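4.2 When the two grippers disagreed

I'd love to say the box task was our easy one, but it gave us more grief than anything else in the Clarnow set. Each demonstration uses two hand-held grippers working on a cardboard box and, in some runs, on the packets inside it. We recorded 696 of these and had to throw out 37, nearly all for the same fault. 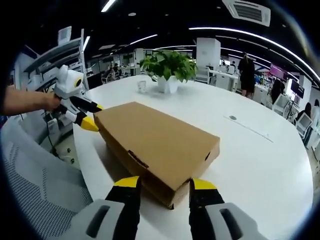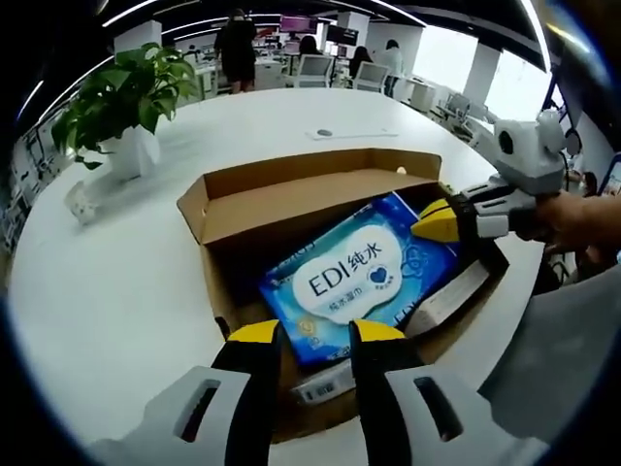
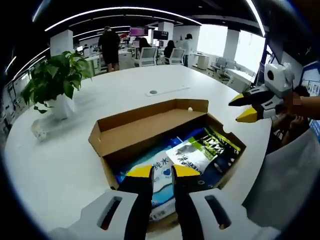 Figure 8. Three moments from the box task, with two hand-held grippers at the table in each.

What went wrong was the clocks! The left and right recordings drifted apart over a long session (we'd only been syncing them once, in January, which was daft of me), so by late afternoon the two tracks were almost 1,000 milliseconds out. Played back on the Revham arms, one side would start to lift while the other was still on its way in, and the carton got dragged sideways or crushed at a corner. One arm tripped its force limit and stopped dead, as it should, but the other carried on pushing for a bit, and that worried me far more than the squashed cardboard.

We now sync before every run and throw away anything that drifts. I also wired the two stops together, so if one arm halts they both do. I haven't rerun the older Sunovent recordings with the new check yet, so please treat their scores in the next section with some care.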